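Speaker notes: Before you sign for the arm
Thảo Đàm, equipment planning session, Aug 31, 2018

Slide 1. Title
Say hello, wait for the back rows. Ask who has a quote sitting on their desk right now. Leave the hands up for a bit.

Slide 2. Where I'm coming from
I do budgets. I've read a lot of quotes for robot cells and I've never seen one where the first page was the number we ended up paying. Don't make this a rant, there are vendors in the room.

Slide 3. The Pokeck quote
Talk through the line items. Two arms, one bench, one controller. Grippers were on a separate page. So was the cabling. So was the guarding, and that page said "to be confirmed". Ask them what they would put in the budget for "to be confirmed". Somebody always says zero.

Slide 4. The demo
The Darko rep ran 20 picks for us in July. All 20 were the same part, facing the same way, in a tray cut to fit it. Lovely to watch. Our parts come in a tub.
What I asked for: our own parts, our own table, our own staff setting it out. The answer was that this could be arranged after purchase. (Pause here.)

Slide 5. Hours
The proposal had 2 days for set-up. Our log shows 67 hours before anyone called it usable, and I'd argue with "usable". None of those hours were in the capital request. They came out of the maintenance budget, and maintenance still brings it up.

Slide 6. Spares
Ellier ships fingertips from Asia. Ask for the lead time in writing. Ask what a set costs when you buy one set, as the price list we got was for orders of 300. Small labs and small shops don't order 300 of anything.

Slide 7. What to test on
Full-screen photo. Let them look first. Then: would your supplier's demo cover a toaster and a cup on its side with the same pair of grippers? Rims, thin walls, shallow bowls, a slice of bread, a loose cord. If the brochure says "general purpose", put a table like this in the acceptance test and hold back the last payment until it's been run. 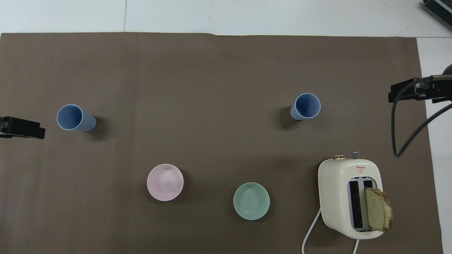
Two grippers, cups on their sides, bowls and a toaster on brown paper.

Mention the paper too. A bench covering is a few dollars a roll and I have yet to find one on a quote.

Slide 8. What I'd put in the request
Arms and grippers on one line, so they can't be split later. Set-up hours at your real labour rate. One year of spares. A test written by you, with your objects listed by name. If the total makes your manager wince, better now than next July.

Questions
Someone will ask about leasing. I don't love it, check who pays for the fingertips. Someone will ask if I'd buy Pokeck again. Say: ask me when the guarding is confirmed.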